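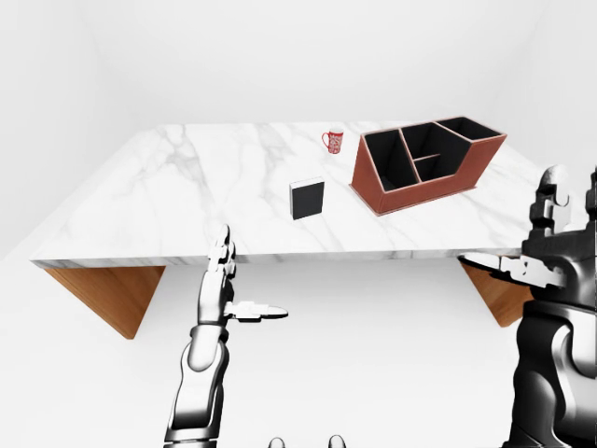
Ticket 600: Start rule for bimanual desk tasks (simulation)
Project: Rurkia
Component: Urivance task checker
Opened: 07/03/2025
Status: Resolved, rule text changed

Problem

Our operating rules say that every episode must start from "hands in rest position, clear of the table." The checker rejects many of our starts in the marble table scene with the message "START_NOT_CLEAR, left hand." The robot does not touch anything at this moment and no contact force is reported. I would like to know whether the rule is wrong, the checker is wrong, or our start pose is wrong.

Steps to reproduce

1. Load the desk scene with the red mug, the black block and the organizer.
2. Reset both arms to the default start pose.
3. Run the checker before the first command is sent.

I made 100 resets with the same pose. The checker rejected all of them, so it is not a random effect.

Log, first entry

I looked at the start from the head view. The left hand is open, with the fingers pointing up, and from this view it overlaps the tabletop in front of the black block. The right hand also rises over the right end of the table. A person who checks the rule only by eye will therefore say that the hands are not clear. I asked for the distances from the simulator and did not use the view for the decision.

Log, second entry

The distances show that both hands are outside the table volume. The left hand is nearer, and it is inside the safety margin of 100 mm. The right hand is outside of it. So the checker is correct according to its own number, but the rule text does not mention any number. An operator who reads "clear of the table" can not know that a margin exists.

Log, third entry

I tried to move the start pose back. With the left wrist 6 cm further from the table the checker accepts the start. Please note that the view changes only a little after this, and the fingers still overlap the table edge in the head view. I ask the reviewers not to reject an episode for this reason.

Log, fourth entry

During the same test I found a second point. The rule says "all objects must be inside reach." The mug stands toward the back of the table and the checker did not test it, since it tests only the objects which are named in the task. I have set the check to include every movable object in the scene. The mug passed.

Resolution

The rule in section 6 of the Eder handling guide is changed to this text:

"Before the first command, each hand must be at least 100 mm from the table and from every object. The distance is taken from the simulator. The camera view is not a proof of distance. Every movable object in the scene must be inside the reach of at least one arm."

The default start pose is changed also. Old episodes do not need to be recorded again if the first 500 ms contain no contact.

Still open

The message START_NOT_CLEAR should print the measured distance and the required one. I have made a separate request for it. Until it is done, please copy the distance from the debug panel into your ticket when you report a rejected start.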